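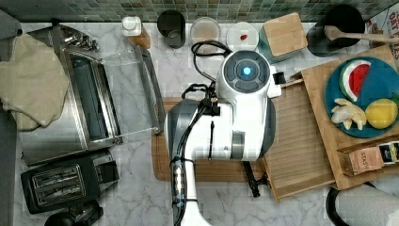 Nustine arm for the home kitchen, is the monthly service worth it?

Skerkcombe Forum > Home automation > Reviews and offers

worktop_ida
Posted Fri 11 July
Good evening to all. I would like to give my opinion of the Nustine service, and I would like also to hear from other people who have it. English is not my first language, so please ask if something is not clear.

For those who did not read the offer: you do not buy the arm. Brelard lends it, comes to the house to install it and teaches it your kitchen. The price is 355 per month and there is a deposit of 200. In my contract there are two visits from the technician. The first visit is for installing and the second is for what they call correction, when you have made a list of everything that it does badly. My list was long.

What I like. It is patient with drawers. My tea box on the wooden stand has a drawer which is light and moves easily, and I was sure that it would be pulled out completely and fall. It has not happened. The lowering of the oven door I also find good, it is slow but it does not bang the handle.

What I do not like. The cables. There is a thick black one that makes a loop near the top, and then a whole bundle goes down along the arm, held with straps. In the brochure from Brelard you see a clean white arm and no cable at all. I have a small kitchen with many containers along the back, and every time I must think about where this loop will pass. I have moved the bottles two times already and I am still not happy.

It is also not fast. To bring a tea bag it needs the time in which I could have drunk the tea.

Pettigrew_B
Your last line made me laugh, but I don't think it's fair to judge it on speed. My mother-in-law has had the same service since the spring and she can't grip a jar lid. She doesn't care if it takes four times as long. If you can make your own tea then you're not really who it's for, are you?

worktop_ida
I understand what you mean, and I agree that for such a person the speed is less important. But in the offer it is written "for every kitchen". I have a kitchen. I think I may judge it with what they promised to me.

sandpit
355 a month is daft. I've got a second-hand Bellini arm on a trolley that I paid for once and that's the end of it. Learnt to program it from videos. Cables on mine are worse, mind you.

Pettigrew_B
And how many evenings did you spend on the programming?

sandpit
All of them. But I enjoyed it.

Italo Grasso
I did the installations for Brelard until last winter, I am not there any more, so take it as you like. About the cables: you can ask for the loop to be set again at the correction visit. There is enough length to bring it closer to the arm if you do not need the full turn at the wrist. Technicians do not offer it because it adds time to the visit. Write it at the top of your list and do not let them leave before you have seen the arm go to the back of the worktop and return.

For the containers, I always told people to leave the tall things in the corner and to keep the board in the middle. After they have taught it the place of the board, please do not turn it. A little angle is enough to make it hesitate.

worktop_ida
Thank you, this is very useful, it was not explained to me. The board I turn always, for cleaning under it, so maybe this is the reason why it sometimes stops and waits. I will put some small tape on the marble for the corners.

I add one more photo for those who want to compare the space with their own. I have collected also what people wrote to me in private messages, to answer everybody in one place.

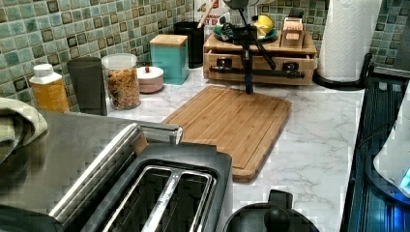
How much notice must you give if you want to stop the service?

One full month in writing, and the deposit comes back after they have collected the arm and checked it. In my contract an email is accepted as writing.

Can it wash up?

I would not ask it. The gripper on mine is not approved for water, and the technician was very serious when he said this. It can carry a dry plate.

What happens if it drops something of yours?

For this they have a form. I have used it for a cup, and I received a voucher for the next month. I would have preferred a cup.

Pettigrew_B
We were told two weeks' notice, not a month. Might be worth checking, ida, as ours was signed earlier in the year and they may have changed it since.

worktop_ida
I have looked again and it is a month, page four, under "Ending the loan". So the older contracts are better. I am a little bit annoyed now.

sandpit
Told you. Bellini on a trolley.

Italo Grasso
A trolley moves when the arm reaches out. I hope you have locked the wheels.

sandpit
Three of them lock.

marrow_lane
Has anyone had the correction visit put off? Mine was meant to be last week, and now they say end of July. I'm paying the full month while it still can't find the cutlery drawer.

Italo Grasso
Ask them for a credit for the days of waiting. In my time we gave it, but only to the customers who asked. Send the email today and keep the copy.

worktop_ida
For me they came on the agreed day, but I had telephoned twice before. I will keep it until the end of summer and then decide. If they set the cable as Italo says, and it stops waiting over the board, perhaps I will change my opinion about the price. At this moment I would give it three from five.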